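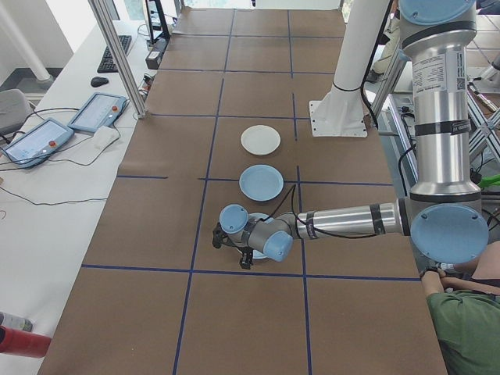 Paper, tape and small plates: laying a long table without the fuss

I love a brown paper table. I started doing it for a summer lunch one August when I couldn't face ironing the big cloth, and I've hardly had the cloth out of the drawer since. Kraft paper looks smart, it takes tape beautifully, and at the end of the day you roll the whole lot up with the crumbs inside!

The bit that changed everything for me was marking the paper out with dark blue tape. Two long lines running down the table, then lines across, and suddenly you've got a tidy grid of panels. Plates go where they're meant to, the jug has a home, and if you've got children helping you can simply say "one in each box" and let them get on with it.

What you need

A roll of kraft paper as wide as your table, or wider. Mine came from the packing supplies shop in Bindstead and has lasted ages. Thin paper creases if you so much as look at it, so go for the heavier stuff.

Blue tape with a low tack. I use Gernus, which peels off the table edge without leaving a gummy line. Try a little on the underside of your table first, especially if it's been waxed.

A long ruler or a straight bit of batten. A pencil. Scissors you don't mind getting sticky.

Getting the paper flat

Unroll it the evening before if you can, curl side down, with a few heavy books along it. If you've forgotten (I usually have), roll it backwards on itself, hold it for a minute and let go. Most of the curl comes out.

Lay it from one end of the table to the other and tape the first end down. Then walk to the far end, pull gently and tape that. Do the sides last, working out from the middle. Go round the corners with your palm flat - fingertips leave little dents.

Before you put anything on top, wipe the paper over with a dry cloth. Never a damp one, it'll cockle.

Marking the grid

Do the lengthwise lines first. Make a small pencil tick at each end, stick the tape to the first tick, pull out a good long stretch, line it up with the second tick and only then lower it. It feels a bit daring but it comes out far straighter than pressing as you go along.

Cross lines next. Measure each one from the same end of the table every time, so that a small slip doesn't get bigger as you work your way along. Mine are never perfect and it really doesn't show once the plates are down.

If a line goes wonky, lift it straight away, slowly, folding the tape back flat over itself. Leave it an hour and it'll bring a layer of paper up with it.

Setting out the plates

Small round plates are lovely for this. I put a row of them one behind another down the middle of the table and build outwards from there, with cake in one and olives in the next. Don't worry about a matching set, either! White and light blue sit together very happily on brown paper, and the blue picks up the tape. My blue ones are Minami seconds from the Wednesday market, and the white ones are whatever was left in the cupboard.

Put the farthest plate down first and work back towards yourself, so you aren't reaching over the ones you've already set. Line each one up against the nearest strip of tape and then stand at the end of the table and have a squint. You'll spot a stray one at once.

Last look before you call everyone in

Get your eyes down low, close to the table. Specks you'd never see standing up show very clearly next to a pale plate, and they're gone with one dab of a scrap of tape wrapped round your finger, sticky side out. Much better than a brush, which just moves them along to the next plate.
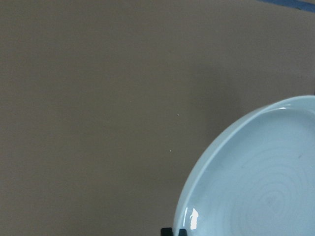 Pale blue plate, with two tiny white specks beside it ready for the sticky finger.

Chips and scratches

Run a thumb round each rim as you lift it from the stack. Any roughness and I move that plate to plant pot duty. For grey cutlery marks, a paste of bicarbonate of soda and a drop of water, rubbed on with a soft cloth, does the trick on most glazes. Go gently on anything with a painted pattern.

Stack small plates no more than 8 high, with a circle of leftover kraft paper between each. I cut mine by drawing round a saucer - you get plenty out of the offcuts.

Clearing up

Plates off first, then peel the tape from the edges and roll the paper from the far end towards you. Clean bits can be cut out and kept for lining drawers. I pull off the blue tape before the rest goes in the recycling, and anything greasy goes in the ordinary bin.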